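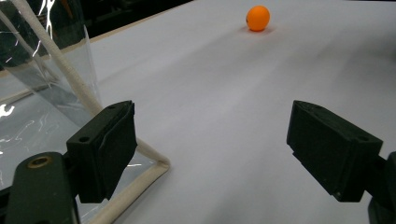 Ball color in table tennis

The color of the ball used in table tennis has been argued over for decades, usually with more confidence than evidence. White and orange are the two colors most players know. Supporters of each have claimed that it is easier to see, easier to judge for spin, and less tiring over a long match. Few of these claims have been tested well.

Visibility

The usual case for orange is that it stands out against pale walls, pale floors and white shirts. The usual case for white is that it shows up better against a dark table and dark screens. Both are reasonable as far as they go. Much depends on the lighting of the hall, and an orange ball under yellowish lamps may lose much of its advantage.

Aniela Wasilewska, a coach who reviewed the published arguments in a club newsletter, found that most rested on what players said they preferred. Preference is easy to collect and hard to interpret. A player who trained with one color as a child will tend to find the other one strange, and may blame it for a bad day.

Claims about speed

A stubborn belief holds that orange balls are faster, or harder, or break sooner. Dye makes up a very small part of the ball, and no convincing reason has been offered for why it should change the bounce. Differences between batches are a more likely cause, as are differences between makers. Players comparing a new orange ball with a worn white one are comparing age as much as color.

The Ciletti trial

One often repeated figure comes from a trial named after the hall where it was held, the Ciletti. It logged 1234 returns by 19 club players and reported fewer misses with orange. The result is weaker than it sounds. The players knew which ball they were using — they could hardly fail to — and all the orange sessions came after the white ones, when everyone had warmed up. Ruaridh Nisbet, who kept the score sheets, later said the order should have been mixed. A repeat was planned for June but did not take place.

Marketing

Sellers have made their own use of the debate, with labels such as "high vision" that have no agreed meaning.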